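Getting more out of your email sign-off

Hello again from all of us at Nollix! June has been a busy one, and plenty of you have written in asking whether small shops should still bother with an email list now that everyone seems to be on social media. 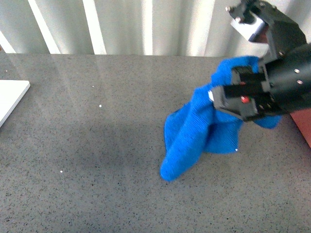
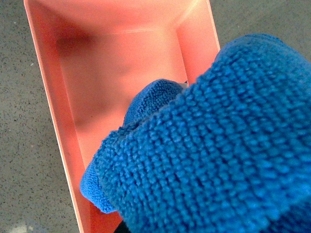
My answer is a big yes – and please start with your signature. Declan Bunting added one plain sign-up link under his name this spring, and 51 new readers came along in three weeks (he was thrilled, and so were we). Keep it short, say what people will get and how often, and check that it opens nicely on a phone. Brenda Zúñiga is happy to look yours over if you just hit reply.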